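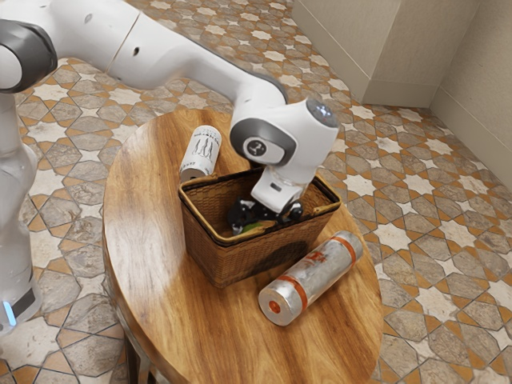

Student Manipulation Project, Simulation Notebook
30 November 2020
Entry by: Ayana Habte
Present: Bereket Tsegaye, Mihret Zeleke, Jordan Hartley

Purpose of session: to review the basket task in simulation before the Weldu round and to settle the approach height for the gripper. The task is unchanged. The arm is to take the small green object from the basket without disturbing the cans on the table.

Work done. The scene was loaded from the copy Bereket saved in September, with the round table and the tiled floor. The Suro planner was used throughout. Jordan ran 11 trials with the fingers fully open on the way down. Of these, five ended with the object held above the rim. In three, a finger met the side of the basket on the descent and the run was stopped. The remaining runs closed on nothing, and the logs give the target position as too far toward the near wall.

Mihret then reduced the descent speed to 70 percent of the previous setting. The change is recorded in the shared configuration file under her initials. No full set has been run at the new speed, and no result should be quoted until one has.

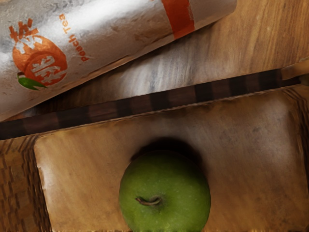
The close view was reviewed for the color threshold. The apple is a bright, even green and separates well from the pale brown of the board. The shadow directly behind it is dark and soft at the edge, and the mask should be checked there. The peach tea can is a further concern – the logo carries a small green leaf, which a plain green filter may pick up. Mihret proposes a minimum area for accepted regions. Bereket would prefer to limit the search to the inside of the raised border, as the can lies outside it. Both methods will be tried on the same saved views.

Open items
Full trial set at reduced speed (Jordan).
Minimum area and border limit compared (Mihret, Bereket).
Ask Ankica Ivanov whether contact with the basket counts as a fault under the Weldu rules. The present wording mentions only the cans.
Export of logs to Jundden failed twice with a path error. Files are held locally until this is corrected.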